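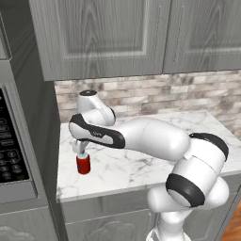
ok canned food thread. been meaning to do this since March when I cooked out of the pantry for a whole month and people kept asking what I was eating. long, mute me if you need to

background: moved to Omthorpe, new place, rent ate everything, closest real grocery store is a bus and a walk. so cans. cans and rice and whatever onions were left

total spend for the month was 64 dollars for one person. I already had oil, salt, rice, half a bag of flour and way too many spices so don't come at me about the math

first thing. drain your beans or don't, but decide on purpose. soup – keep the liquid. salad – rinse like crazy. I used to just half drain everything and wonder why it all tasted the same

chickpeas: dry them on a towel, hot pan, oil, leave them ALONE. most of my bad chickpeas were me poking at them. salt at the end. smoked paprika if you have it

tomatoes. buy whole, crush by hand. the diced ones hold their shape forever and you end up with little cubes floating in your sauce an hour later. whole ones fall apart like they should

(crush them down in the bowl, under the juice. I have a shirt that explains why)

if the sauce tastes tinny give it more time and a bit of butter. a pinch of sugar is fine too, my grandmother would yell but she's not on here

fish. ok. sardines on toast with mustard and raw onion is a full dinner and I will die on this hill. tuna in oil over tuna in water every single time, and use the oil, dress the potatoes with it

canned mackerel in tomato sauce, fried with garlic and chili and lime, over rice. got this from Yaowalak Suksawat who I used to work with. she does it with way more chili than me. ate it probaly twice a week and never got sick of it

she also told me to start the garlic in cold oil and bring it up slow. changed my life a little. I'd been burning garlic for years and calling it flavor

corn: pat dry, dry pan, let it get dark spots, then butter. way sweeter. good in pancakes, good in soup, good out of the pan with a spoon standing up

coconut milk – don't shake it. scoop the thick part off the top and fry your curry paste in that, add the thin part after. if it's the kind that doesn't separate just use oil first, no big deal

things I could not make good: canned asparagus. canned potatoes (fried they're ok, ok is generous). canned mushrooms are weirdly fine on pizza and nowhere else

canned spinach I tried three ways and stopped. maybe somebody's aunt knows how. send her over

storage stuff bc someone will ask. write the month on the lid with a marker. new ones go in back. move what you opened to a jar or a box w a lid, don't leave half a can in the fridge with foil on it, it tastes off by day two

dents: small one on the side, I eat it. dent on the seam or the rim, or anything bulging or leaking, trash, no tasting it to check

salt. yes there's a lot. rinsing gets some of it off. I just stopped salting anything until the very end and that fixed most of it. if your doctor told you a number listen to your doctor and not me

shopping: the Testow market on the east side has a shelf of odd ones in the back, no labels in english half the time, that's where I found the good beans. Mulder store brand tomatoes are better than the fancy ones imo. Skotis brand lentils are mush, skip

dried beans are cheaper, I know, please don't reply with this. I know. some nights it's nine pm and the can is the plan

the soup I made most: onion, garlic, cumin, one can tomatoes, one can white beans with the liquid, a tomato can of water swirled round to get the bits, 20 min. mash some against the side of the pot. lemon or vinegar at the end. bread if theres bread

vinegar!! should have said this earlier. almost everything from a can wants acid. a capful in the lentils, lemon on the fish, pickle juice in the chickpea mash. if dinner tastes flat try that before more salt

also something crunchy. toasted breadcrumbs, raw onion, crushed up chips from the bottom of the bag. soft on soft on soft gets sad around week two

peaches: drain, hot pan with butter till the edges brown, pour the syrup back in and let it bubble down. over yogurt. I made this for people and they asked what bakery. there was no bakery

can opener note. I went through two cheap ones that month. get the kind with the big turning handle and wash the little wheel once in a while, look at it right now, it's gross, go wash it

someone asked if I still eat like this. half and half. there's a better bus now so I get greens and eggs. still keep the shelf full, still do the mackerel

adding one from the replies – rinse black beans, heat with a spoon of salsa and the end of a jar of anything. that's lunch. going to make it now, will answer the rice questions later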